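在来小麦の栽培継承および地域製パン支援事業 中間進捗報告書

提出先:Skosent財団 助成部
提出者:Samdale穀物文化協会 事業課
報告時点:2021年5月 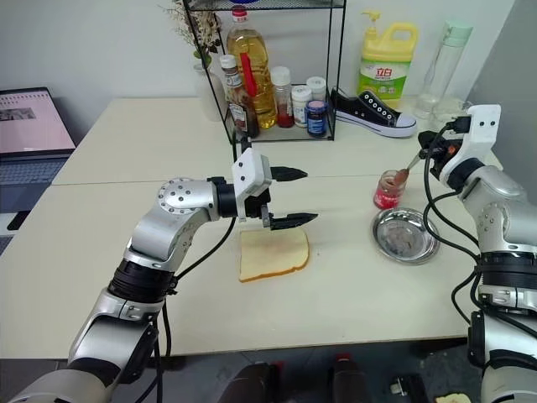 1. 本報告書の位置づけ

本報告書は、貴財団より助成を受けて実施している標記事業について、前回報告以降の進捗、予算の執行状況および今後の計画を取りまとめたものである。前回報告は12月に提出しており、本報告書ではその後に生じた変更点を中心に記載する。事業の目的および全体構成に変更はないため、申請書に記載した背景説明の多くは省略した。

本事業は、Samdale地区で栽培が途絶えかけていた在来小麦について、種子の保存と増殖、製粉条件の確立、ならびに地区内の製パン事業者による利用の三つの領域を一体として進めるものである。事業責任者はFadwa Abou Zeid、栽培・製粉部門の主任はHazem Fawzyが引き続き務めており、体制に異動はない。

2. 進捗の概要

当期における主な進捗は次のとおりである。

作付けについては、計画面積40ヘクタールのすべてで播種を完了した。前回報告の時点では北部の一部の圃場で排水工事が遅れ、作付けの可否が未定となっていたが、工事は播種期の終盤に間に合い、面積の縮小は行わなかった。

参加農家は27戸となった。前年度からの継続が大半を占めるが、当期にはMarkdale側の斜面に圃場を持つ農家が新たに加わっている。斜面の圃場は平坦部より登熟が遅れるため、収穫作業の日程を二段に分ける必要が生じた。これについては第3項で述べる。

製粉については、Bensaid製粉所との委託契約を更新し、試験製粉を継続した。石臼の目立ての間隔と挽き込み速度について、在来小麦に適した条件がおおむね定まった。

製パン事業者向けの講習は、感染症対策のため定員を絞り、開催形式を変更して実施した。受講者数は延べ120名で、計画に達している。

3. 栽培部門

3.1 種子の管理

保存系統の種子は、協会の低温庫および地区内の農家による分散保管の二系統で管理している。当期は分散保管分について発芽試験を実施し、保管農家ごとの結果を記録した。発芽率の基準は85パーセントと定めており、これを下回ったロットは次年度の種子用から外し、飼料用に回すこととした。該当したのは納屋の土間に直接置かれていたロットであり、保管場所の床からの湿気が影響したものと考えている。保管農家には棚置きを依頼し、通気のある袋を配布した。

系統の混入についても引き続き注意を払っている。穂の色が異なる個体が複数の圃場で見つかっており、出穂後に抜き取りを行う予定である。抜き取りは経験のある者でなければ判断が難しく、隣接する圃場の農家同士で確認し合う方法をとる。抜き取った穂は廃棄せず、圃場名を記した紙袋に入れて協会に送付していただく。過去の聞き取りにおいて、かつては穂の色の異なる複数の系統が意図的に混播されていたとの証言があり、混入とみなしていたものの中に別の在来系統が含まれる可能性が残るためである。

3.2 生育状況

冬期の降雪は例年より少なく、根雪による保護が十分でなかったことから、凍上による株の浮き上がりが懸念された。2月に麦踏みを追加で行った圃場では株の定着が良好であり、追加作業を行わなかった圃場との差は現時点で目視でも確認できる。追加の麦踏みは当初計画に含まれておらず、作業手当は予備費から支出した。

春先の追肥は、在来小麦の倒伏のしやすさを考慮し、前年度より控えた。在来小麦は近代品種に比べて草丈が高く、窒素を多く与えると収穫前の風雨で倒れやすい。前年度は倒伏した区画で穂発芽が発生し、製粉後の粉の粘りが著しく低下した。当期は収量をある程度犠牲にしても倒伏を避ける方針とし、農家との事前協議で合意を得ている。

病害については、低地の圃場でうどんこ病が少数発生したが、拡大していない。斜面の圃場では今のところ報告がない。

3.3 収穫計画

収穫は、平坦部を先に、Markdale側の斜面を後に行う二段の日程とする。共同利用のコンバインは一台であり、移動と清掃に要する時間を見込んだ日程表を作成中である。他品種の収穫に使用した機械をそのまま入れると混入の原因となるため、在来小麦の収穫前には必ず内部清掃を行い、最初に刈り取った分は種子用に使用しない。

乾燥については、Samdaleの共同乾燥場の使用枠を確保した。ただし、近隣の一般小麦の搬入が重なった場合には待機が生じる。待機中の劣化を防ぐため、刈り取り時の水分が高い圃場を後回しにする調整を、Hazem Fawzyが各農家と進めている。

4. 製粉部門

Bensaid製粉所における試験製粉では、前年度産の原麦を用いて、石臼挽きの全粒粉と、ふるい分けを行った粉の両方を製造した。在来小麦は粒の硬さにばらつきがあり、加水調質の時間を一律にすると、外皮が細かく砕けて粉に混ざる問題があった。調質を二回に分け、間に一晩の静置を置く方法に変更したところ、ふるい分け後の粉の色が安定した。

一方で、この方法は調質タンクを長時間占有するため、同製粉所の通常業務と競合する。契約更新の際に協議を行い、在来小麦の製粉日を月の後半にまとめることで合意した。このため製パン事業者への出荷は月末に集中し、各店の在庫場所が課題となっている。全粒粉は脂質の酸化が早く、夏期の長期保管には適さない。出荷時に挽いた日を袋に明記することとし、夏期は一回あたりの発注量を減らすよう各店に案内した。

粉の分析は外部機関に委託している。たんぱく質の量は市販の強力粉に近い値を示す年があるものの、生地の伸びの性質は大きく異なり、数値だけで製パン適性を判断することはできない。この点は前年度にも製パン事業者から繰り返し指摘を受けたところであり、当期は分析値に加えて、協会内での試し焼きの記録を出荷時に添付することとした。

5. 製パン支援部門

5.1 講習

講習は、従来の一会場集合形式から、少人数の実習と録画教材の組み合わせに変更した。実習では、在来小麦に特有の短いこね時間、低めの温度での長時間発酵、および成形時の扱いを中心に取り上げた。こねすぎによる生地のだれは最も多い失敗であり、実習の時間の多くをこれに充てた。

録画教材については、受講者から、手元の動きはわかるが生地の硬さが伝わらないとの意見が複数寄せられた。このため、吸水を変えた生地を小分けにして配布し、受講者が教材を見ながら触って比べられるようにした。配布は冷蔵で行ったが、到着までに発酵が進んだものがあり、次回からは粉と塩を計量した袋を送り、受講者自身に仕込んでいただく方法に改める。

受講者の内訳は、既に営業している製パン店の従業者が最も多く、次いで給食調理に携わる方、開業準備中の方となっている。給食調理に携わる方からは、大量調理用のミキサーでは短時間で止めることが難しいとの相談があり、低速のみで仕上げる配合を別途検討している。

5.2 製品化の状況

地区内の製パン店では、在来小麦を用いた食事用のパンが定番の商品となりつつある。配合は店ごとに任せているが、在来小麦のみで作る店は少なく、一般の強力粉と合わせて用いる例が多い。協会としては使用割合の下限を設けていないが、店頭での表示については、割合を明示するよう求めている。前年度、割合の表示がないまま在来小麦の名称を掲げた事例があり、購入者から問い合わせを受けたことによる。当該の店には説明を行い、既に表示は改められた。

価格については、原料費が一般の粉を大きく上回ることから、小型の製品や切り売りでの提供が中心となっている。大型のパンを切り分けて量り売りする方式は、年配の購入者に好評であるとの報告を複数の店から受けた。

5.3 聞き取り調査

かつての家庭での製パンおよび粉食に関する聞き取りは、当期は電話を主な手段として継続した。対面に比べて一回の時間が短くなり、道具や手順の確認に苦労したが、日を改めて続きを伺う形が定着し、話し手が次回までに思い出した内容を加えてくださる利点もあった。共同窯の利用順、種の分け方、祭礼の日に焼く形などについて、これまで記録のなかった内容が得られている。録音は文字起こしを進めており、方言の語彙には話し手本人の確認を経た注記を付す。成果は年度末に冊子として刊行する。

6. 予算の執行状況

当期末における執行は、全体としてほぼ計画どおりである。費目別では、旅費および会場費が計画を下回り、通信運搬費が計画を上回った。いずれも講習形式の変更に伴うものである。予備費からは、前述の麦踏みの作業手当のほか、低温庫の扉の気密材の交換費用を支出した。気密材の劣化は定期点検で判明したもので、庫内の種子への影響は確認されていない。

会場費の残額については、聞き取り記録の文字起こしおよび冊子の編集費への流用を希望する。流用の申請書は、貴財団所定の様式により別途提出する。費目別の明細および証憑の写しは別添のとおりである。

7. 課題と対応

第一に、種子用原麦の確保である。製パン事業者からの需要が増えたことで、種子用と製粉用の配分をめぐる調整が必要となった。協会では種子用を優先する原則を改めて文書化し、参加農家に配布した。製粉用が不足する場合の各店への割り当て方法は、収穫量が確定した後に決定する。

第二に、参加農家の高齢化である。種子の見分けや抜き取りの判断は、特定の数名の経験に依存している。Fadwa Abou Zeidのもとで、穂および粒の見分け方をまとめた手引の作成を進めているが、文章と写真だけでは伝えにくい部分が多い。出穂期に合わせて現地での引き継ぎを行い、若手の農家に同行していただく。

第三に、製粉の委託先が一か所に限られていることである。Bensaid製粉所の石臼は修理の際に部品の取り寄せに時間を要し、停止が長引けば出荷全体が止まる。代替となる製粉所の調査を開始したが、少量の委託を受け入れる先は限られる。当面は、出荷用の粉について最低限の在庫を常時確保することで対応する。

8. 今後の予定

次期は、出穂後の抜き取り、収穫と乾燥、新麦による試験製粉を順に実施する。新麦は製粉後しばらく生地の状態が安定しないため、前年度産との切り替えは一度に行わず、混合比を段階的に変えながら各店に出荷する。講習は給食調理に携わる方を対象とした回を新設し、低速ミキサー用の配合を試用していただく。

聞き取り調査については、感染状況を見ながら対面での実施を再開したい。とくに共同窯の跡地については、話し手に同行していただき現地で位置を確認する必要がある。跡地の一部は私有地であり、立ち入りの了承を得る手続きを進めている。

貴財団の担当者による現地視察は、収穫期または新麦の試験製粉の時期にお受けすることが可能である。日程のご希望があれば、事業課までご連絡いただきたい。

別添資料
一 費目別執行明細および証憑の写し
二 発芽試験の結果(保管場所別)
三 試験製粉の条件および粉の分析値
四 講習受講者アンケートの集計
五 聞き取り調査の実施一覧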